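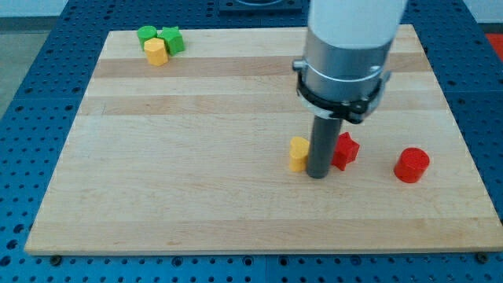
Laminated maple board on a perforated work table.

Tue 26 January
By Gemechu Alemayehu

Welel 80 Platform Arrival Display

The Welel 80 is a two-sided arrival display for subway and commuter rail platforms. It shows the next three trains on a track, the destination of each, and the minutes remaining. It replaces the Welel 10, which stays in production for bus shelters and is no longer offered for underground stations.

The display is sold as a complete unit with housing, power supply, controller and hanging hardware. Station wiring and the connection to the agency's train tracking feed are quoted separately.

Display

Each face has three text lines. The top line is reserved for the next train. The second and third lines show following trains, or a service message when one is active. Route letters and numbers appear in a fixed field at the left of each line, so a rider looking for one route on a shared track can read down the column. Destinations too long for the field are abbreviated from a table supplied by the agency. The display does not scroll destinations. Service messages may scroll, and the speed is set in the controller.

Brightness is adjusted automatically from a sensor on the underside of the housing. On outdoor platforms the sensor should not be mounted directly below a light fixture. A manual level can be set at the controller and overrides the sensor until cleared.

Arrival times

The unit does not predict arrivals. It displays what it receives from the Fomitz station server or from any server that provides the same message format. If no update arrives within 80 seconds, the minutes field is replaced by dashes and the destination stays on. If the feed is still missing after 10 minutes, all three lines clear and the standby message appears. Both limits can be changed. Agencies with long headways on weekends usually extend the second one.

When a train is rerouted, the line for that train is redrawn on the next update. A train that is skipping the station can be shown with the word EXPRESS in place of the minutes, or left off the display entirely. The setting applies to the whole station and cannot be split by track in the current software. Split settings are planned for the March release.

Audio

A speaker output is fitted as standard. Announcements are made from recorded segments stored in the controller, with a push button input for riders who need the arrivals read aloud on request. The button itself is not included. Volume can be lowered on a schedule for stations close to housing.

Housing and mounting

The housing is painted steel with a hinged door on each side. Both doors use the same key. Two mounting kits are available: the Oosthuizen rod kit, for hanging from a ceiling or canopy, and the Oosthuizen column kit, for side mounting. The column kit blocks the lower cable entry, so cables must come in through the top.

The lower edge of the housing must clear the platform by the height given in the agency's own standard. Check the view from stairs and mezzanine exits before drilling. Existing Welel 10 brackets do not fit.

Power and controller

The supply accepts ordinary station power and draws 100 watts with both faces at full brightness. A single failed supply module shuts down one face only. The controller restarts without a site visit after a power loss and keeps its message library and abbreviation table.

Remote settings are made through Jikby, the maintenance program supplied with the first order. Jikby lists each display by station, platform and track, with the time of its last update. Faults are logged at the controller and can be exported as a text file. Older versions of Jikby will find a Welel 80 but report it as an unknown device.

Maintenance

Clean the air filter and wipe both windows every 3 months, or more often on underground platforms with heavy brake dust. Do not use solvent on the windows. Text modules are replaced from the front with power off. After a module is changed, run the lamp test from the controller menu and check both faces for dark rows.

Ordering

State the number of faces required, the mounting kit, and the route symbols to be loaded. A one-sided version is available for platforms where the display hangs against a wall, with a blank panel on the rear. Custom paint colors are accepted on orders of 10 units or more. Spare text modules, filters, door keys and supply modules are stocked separately and can be ordered by part name.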